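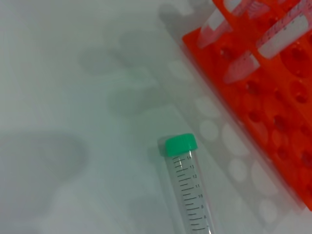

Term four of the Istwood robotics club and I'm still not sold. Valbona Perić, who runs it, wants the students to have the arm racking tubes on its own by May. I'd settle for one. A green-capped tube lying at a slant on a pale bench, next to an orange rack with light coming through its holes, is a lot to ask of a program written by fifteen-year-olds. They have 863 practice runs saved and I asked how many were any good. "Depends what you mean by good," said my son. Well, I mean the tube goes in the hole. I'll go along again next month.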